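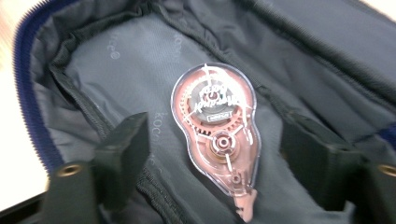

Correction tape dispenser in a bag with a grey lining.

Vasmont Free School

Vasmont Free School is a small democratic day school for ages 5 to 18, set in the river town of Vasmont. I've kept this entry going since my own two kids enrolled, so forgive the "I" here and there (edits welcome, as always!).

History

The school grew out of a home learning circle started by Gebremedhin Gidey, who had taught math at Skakham Middle School and was tired of bells. It opened one September with eight students in the old Plamden seed store, a drafty place with one good room and a piano no one could tune. By its fourth year it had nearly 40 students and had bought the upper floor as well. The whole building is now 3,683 square feet, a number every parent knows by heart because it was printed on all the fundraising letters.

How it runs

There are no grades and no required classes. Kids sign in by 10 in the morning, sign out when they go, and the rest of the day is theirs. If enough of them want a class, they ask a staff member and it goes on the board by the kitchen. My daughter did Latin for a whole winter this way and then dropped it for bread.

Rules are made at School Meeting, where a five-year-old's vote counts the same as a grown-up's. I sat in on one in March that spent an hour on whether the sewing room could be booked overnight (motion failed, and feelings ran pretty high). Complaints go to the Jemal Room, named after the street it looks out on, where a rotating group of students hears both sides.

Graduation

Students who want a diploma write a thesis on how they've prepared themselves for adult life and defend it before the Meeting. Mekdes Mersha wrote the first one, on boat repair, and later came back as staff. She still runs the workshop.

Criticism

The Skakham district has questioned the lack of testing, and some families leave around age 11 for more structure. A few of them come back. I'd love to add solid numbers on this, but the school doesn't publish any.

See also: Democratic education; Unschooling; Plamden seed store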